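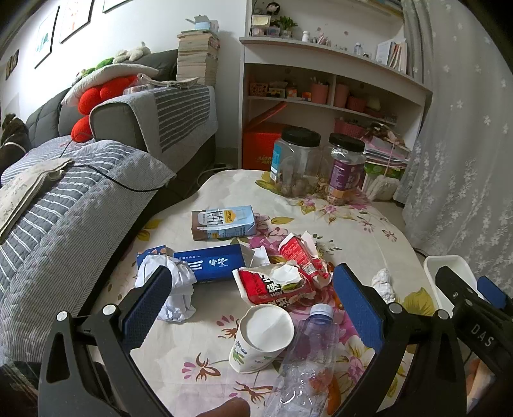
I moved the low table out of the corner in May so we could eat in front of the fan, and it has never gone back. It's a good table for snacks and a bad one for keeping clear. Wrappers stay on it until I pick them up, and I'm usually the one who picks them up.

My rule now is to do the paper first. Crumpled sheets take up the most space and hide whatever is under them. Boxes come next. I open both ends and press them flat, and they go in the cardboard pile by the door. A paper cup goes in the trash here, even with nothing in it, because our building doesn't take them with the cardboard.

Plastic bottles I squash and cap. Mereana saves them in a sack and takes them in when she has 75 or so - no, exactly 75, she is strict about it. Snack packets are plain trash. Peel goes in the compost tub, and it should go there the same day or the fruit flies find it.

The tablecloth comes off last. I gather it by the corners, carry it outside and shake it over the grass. Pink and purple flowers were not my choice, but a busy print on cream hides tea stains better than the plain gray one I had before. I wash it at a low setting and hang it over the rail. It dries by dinner if there's any sun.

Next I need a bin with a lid for that side of the room. Heather has one she isn't using.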